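Ulloa Tool Library and Repair Program
Interim progress report, second reporting period
Submitted 2021-07-06 to the Gundley Fund
Prepared by Thérèse Simard, program lead

Summary

The program is on schedule for four of its five deliverables. The catalog migration is complete, the lending desk at Arkport is open, and the first round of safety inspections is finished. The fifth deliverable, the satellite collection point at Zidard, is delayed by the lease. Spending is under budget in two lines and over in one. No change to the total award is requested.

Catalog and lending

At the close of the period the catalog held 276 items, all entered in the new database with a category, a replacement value and a storage location. The old spreadsheet has been archived and is now read-only. Records that had been split across two sheets were merged by hand, and duplicate entries were removed.

Loan length remains one week for powered tools and two weeks for hand tools. Members may renew once if no hold has been placed. Dezső Virág reviewed the overdue list and found that most late returns involved sets with several parts, where the borrower had kept the set back to look for a missing piece. The checkout form now lists the parts of every set separately, and a set may be returned incomplete with a note. The missing part is then billed at replacement cost if it has not been returned by the end of the following loan period.

The reservation page was rewritten to show availability by location. Members had been reserving items at Arkport without knowing they were out for inspection, and these items are now hidden until cleared.

Inspection and maintenance

All corded tools were inspected for damaged insulation, loose strain relief and missing guards. Of these, 12 were withdrawn. Eight have been repaired and returned to the shelf. The remaining four are held for parts, and two of those may be written off if the parts are no longer made.

Ladders were inspected under a separate checklist drawn up by Lovisa Myklebust. The checklist covers feet, rungs, spreaders and labels, and a dated tag is attached to each ladder that passes. Extension ladders are now lent only with the instruction card.

Small hand tools are not individually tagged. They are stored by type and checked on return for cracked handles, rounded tips and rust. Screwdrivers with worn tips are set aside for regrinding or moved to the practice stock used in the repair classes.

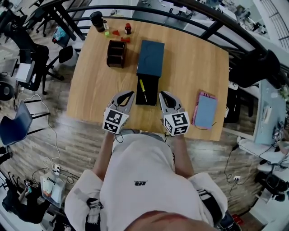 Repair classes

Classes were held in basic electrical repair, blade sharpening and furniture joints. Total attendance for the period was 49. The joints class filled first and carried a waiting list, and a second section has been added to the fall calendar. Sharpening was under-enrolled in its evening slot and will move to the afternoon.

Bezawit Alemneh revised the handouts after the first two sessions. The electrical handout was shortened, and the section on testing a plug with a multimeter was moved ahead of the section on rewiring. Participants in later sessions finished the rewiring exercise within the class time, which earlier groups had not done.

Zidard collection point

The landlord's revised lease places responsibility for the exterior door and its lock on the tenant. The existing door does not close fully and would need a new frame before a keypad lock could be fitted. Sheldon Wong has obtained one quotation and is waiting for a second. The landlord has been asked to share the cost. If terms are agreed during the next period, opening is expected in November.

Shelving for the site has been purchased and is stored at Arkport. It takes up part of the returns area, and large returns are being received at the side entrance for now.

Budget notes

Software costs came in below the approved figure after the vendor applied its nonprofit rate. Printing was also below plan. Replacement parts exceeded the line because of the inspection results, mostly switches and power cords. We request permission to move the unspent software funds to replacement parts. A revised budget sheet is attached as Appendix A.

Work planned for the next period

Complete lease negotiations for Zidard and order the door work.
Decide on repair or write-off for the four tools on hold.
Open enrollment for the second joints section.
Carry out the first annual member survey, using the draft questions in Appendix B.
Update the borrower agreement to match the new rules on incomplete sets.

Questions on the budget transfer should be sent to Thérèse Simard. Questions on the inspection records should go to Lovisa Myklebust, who holds the signed checklists.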